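# Setting up a safe outdoor drive for your ground robot

Open sand is my favourite place to run a rover, and I'd like more people to try it! A big site gives you room to make mistakes, but it still needs rules. These are the ones we use at the Standdale site with the Hunley rover. They fit on one page, so print them and stick them inside the lid of your kit box.

## 1. Mark your limits first

Walk the site before the rover leaves its case. Our drive area stops 200 metres short of the trees, and we set the same limit in the software (do both, always). Write down anything a wheel could catch on: rocks, ruts, soft edges. Small ones count too. 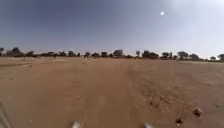 *Open ground with two small dark rocks or clods at lower right. Log both before you drive.*

## 2. Agree on who can stop it

Every drive has one driver and one spotter, and both carry a stop button. Either can press it at any time without giving a reason. Test both buttons with the wheels off the ground, then again at walking pace. If one fails, pack up and fix it at home.

Keep everyone else at least 10 metres back. Yes, even the person who built the arm mount and really wants to see the suspension working.

## 3. Start slow and straight

Your first run should be dull. Pick a line, drive it at the lowest speed setting, stop, and come back. Do that 4 times before you let the planner choose its own path. I love this part, because you start to get a feel for how the rover handles loose ground!
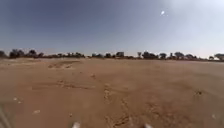

Between runs, check the wheels for packed sand and wipe the lens with a clean, dry cloth. Low sun is hard on cameras, so try the same line facing a different way and compare the results. Put the sun's direction in your notes while you're at it.

## 4. Keep a proper log

We use the Ogola log sheet, which has a line for each of these:

- site, start time and weather
- driver and spotter
- software version
- battery level, start and finish
- every stop, planned or not

Fill it in on the spot. Unplanned stops get a full sentence, even when the cause seems obvious.

## 5. Leave the ground as you found it

Rake out deep ruts, collect your markers and count them back into the bag. The Grimton checklist has a closing page for this, updated in June, and it's well worth a read before your first trip.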